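Home | Opinion | Columns | Letters | Archive

Write the boring rule down first

By Kylie Merrick

Print this | E-mail this

I've read four shop-floor rulebooks this spring, and the one from Skosteck runs to 50 pages before it mentions cables. Cables! Anyone who has worked near a moving arm knows they're what snags. My pick for rule one is simple - check the slack at every joint before power goes on, and sign your name to it. Rawiri Rutherford thinks I'm fussy. Fine, I'm fussy.
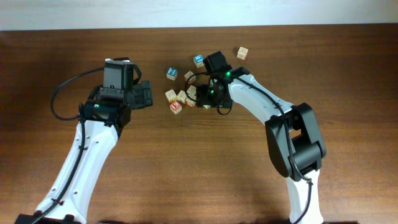 Two arms, one tabletop and a group of small cubes.

Rule two should be about shared space: one arm goes in, the other waits its turn. I'd put that on page one.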